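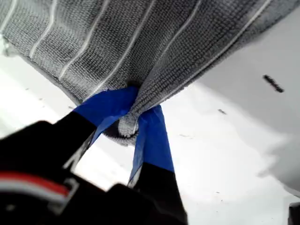 Last updated in March

So I finally bought one of those little plug-in power meters, the kind that sits between the wall outlet and whatever you're running and tells you how many watts it's pulling. I'd been wanting one for ages. Our electric bill went up over the winter and I had a whole list of suspects in my head, and I was wrong about most of them.

The one I got is a Skellodero, from Khoury Electric Supply over in Noltville. They had two kinds on the shelf and the other one (the Polerance) was nicer looking, with a backlit screen, but it was twice the money and I couldn't see paying that for a light. I kind of regret it now, because half my outlets are behind furniture and I end up on my stomach with a flashlight in my teeth reading the thing.

Setup is easy. You plug it in, it shows volts, you plug your gadget into it, and it shows watts. There's a button that cycles through amps and hertz and a running total in kilowatt hours. The running total is the one you want for anything that switches on and off by itself, like a fridge, so leave it alone for a full day before you believe the number. I kept bumping the reset button for the first couple of days. It's right next to the mode button and feels exactly the same. Great design, guys.

My big suspect was the old TV in the den. Turned off, it pulls 3 watts. That's it! I had been crawling back there to unplug it every night for a year. The space heater in my workroom, no surprise, was the hungriest thing I tested, and I already knew that one was going to hurt.

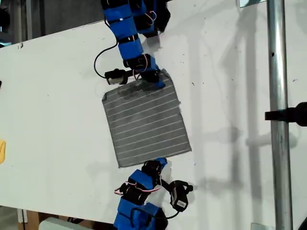 Gray striped cloth on the tabletop

The one that got me was the dehumidifier in the basement. I'd set it and forgotten it back when it was damp down there, and it was running nearly all the time, even in cold dry weather. The meter said 200 watts whenever it was going. I cleaned the filter (gross) and turned the dial way down and now it hardly comes on. I don't have a full bill to compare yet, so I'll come back and add that when it shows up.

The chest freezer was another funny one. When the compressor runs it sits at 70 watts, a lot less than I expected for such an old beast, and then it drops to almost nothing and stays there for a good long while. I've stopped threatening to replace it.

A few things I wish the instruction sheet said more clearly. The meter has a maximum load printed on the back, so check it before you plug in a heater or anything with a big motor. It doesn't go on a power strip very well either - mine is so wide it covers the outlets on both sides. And it needs a few seconds to settle, so don't write down the first number that pops up. My old laptop charger jumped all over the place before it parked itself at 30 and stayed there.

Accuracy, I can't really tell you. I tried it on a plain old light bulb and the reading was close to what's stamped on the glass, and that's good enough for me. I just want to know which stuff is worth turning off.

Next up is the washing machine, if I can get my arm behind it. I may need to borrow a short extension cord, a heavy one, because the plug is down at the baseboard and the meter won't fit between the wall and the hose.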